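Shoes should come off at the door, and the rule should apply to guests as well as to the people who live there. I have kept to it for 21 years, first in a rented flat in Marsden and now in a house with pale carpet on the stairs, and I still think it is the most useful rule we have.

The usual objection is that it is rude to ask. I don't agree. We ask people to hang up a wet coat and they do it without a thought. A bench in the hall and a rack with space on it make the request for you. Ours cost £50 and holds everything we wear in a week.

The other objection is that modern soles are flat and don't carry much. Look at one properly before saying so. Even a plain canvas shoe has a sole full of small gaps, and grit sits in them until it meets a warm floor and drops out. I spend 20 minutes on the hall on Fridays and hardly any time on the other rooms, and I put that down to the rack.

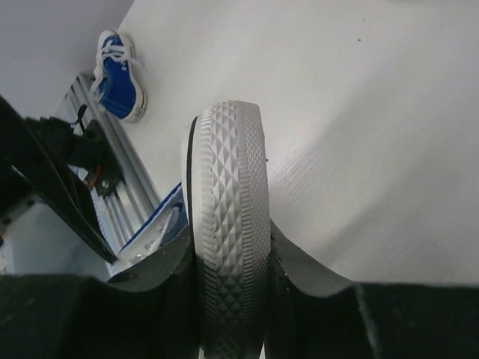
*Raised tread across most of the sole, with a strip of finer ridges down one side.*

Canvas shoes also last longer if they are looked after at the door. Loosen the laces before pulling them off, knock the soles together outside, and go over the tread with an old nailbrush every so often. It takes 2 minutes. Visitors can skip the brushing, but I would still like their shoes on the rack.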